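White tabletop for a work desk — matte laminate or painted?
Home Workspace > Desks and Tables

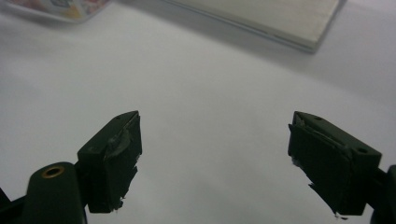
Original post
rowdy_plank
5/21/25

I'm replacing the top on my work table and have it down to two choices. It has to be white and it has to be matte. My last one was gloss and the ceiling light bounced off it right into my eyes all afternoon.

Choice one is a ready-made matte laminate top from Belport. Choice two is a plain MDF blank from Fernandes that I would prime and paint myself with Allico cabinet enamel in the flat finish. The blank is a lot cheaper, but by the time I add primer, enamel, rollers and sandpaper the gap closes up. The legs are Emex steel and will work with either.

I use the table for paperwork in the morning and small repairs later on (lamps, hinges, the occasional toaster). So it gets pens, coffee, a screwdriver now and then and a bit of glue. What holds up? I'm more worried about marks than dents.

Replies

tillerman55
Laminate. I painted an MDF top in flat white and it picked up a gray shadow where my forearms sit. Flat paint holds onto skin oil. You can scrub it, but then you get a shiny patch where you scrubbed and that looks worse than the gray.

oakandash
Disagree with the above. It depends on the enamel and how long you let it cure. Mine is painted, two coats over primer, and I kept everything off it for a full month. No arm shadow. Most people put the monitor back on after two days and then complain about the paint.

tillerman55
I waited three weeks. It still happened.

oakandash
Three weeks in a cold garage or three weeks in a heated room? Makes a big difference with enamel.

tillerman55
Spare bedroom, heat on.

marlo_bench
I have the Belport top, the 60 inch. Good points: wipes clean, coffee doesn't stain if you get to it the same day, no glare. Bad points: the edge banding on the back corner lifted in the first summer and I had to iron it back down. Also metal leaves gray lines on it. They look like scratches but most of them are metal rubbed onto the surface and come off with a melamine sponge. Go easy with the sponge or you'll polish it.

rowdy_plank
Good to know about the gray lines. Does pen come off?

marlo_bench
Ballpoint yes, with rubbing alcohol. Permanent marker mostly. Red marker left a pink spot that I've quit looking at.

quietdrawer
Whichever one you buy, look at it under the light you work in. "White" covers a lot. I ordered a top that looked clean white in the store and at home it goes bluish gray toward the ends where my lamp doesn't reach. Same top, same color, it's only the light falling off. I added a second lamp on the other side and it evened out. Before that I was ready to send it back.

hex_and_washer
For repairs I wouldn't use either one bare. Put a mat down. A soldering iron will go through paint right away and it will scorch laminate too. I keep a gray silicone mat on the right half and leave the left half clear for paper.

oakandash
Agree on the mat. Small dark screws are easy to find on white though, so I wouldn't cover the whole top.

saltbox_sue
One more vote for laminate, for a different reason. If you paint, you have to seal the cut edges of the MDF or they drink up the primer and go fuzzy. I used thinned wood glue, let it dry, sanded, then did it again. It took longer than the rest of the job put together. The flat part is easy.

tillerman55
Yes, the edges are a pain. Forgot about that.

hex_and_washer
What are the legs rated for? The Emex ones come in a couple of versions and the light set flexes if you lean on the front edge.

rowdy_plank
The heavy set, with the crossbar. No flex so far with the old top on.

Thanks everybody. I'm leaning toward the Belport with a mat on one side. I can't give up the room for a month while enamel cures. Would still like to hear from anyone who has had the laminate more than five years, mainly about yellowing.

marlo_bench
Mine is four. It gets sun in the morning and hasn't yellowed that I can tell, but I have nothing new to hold against it. Check under the keyboard tray if you find a used one.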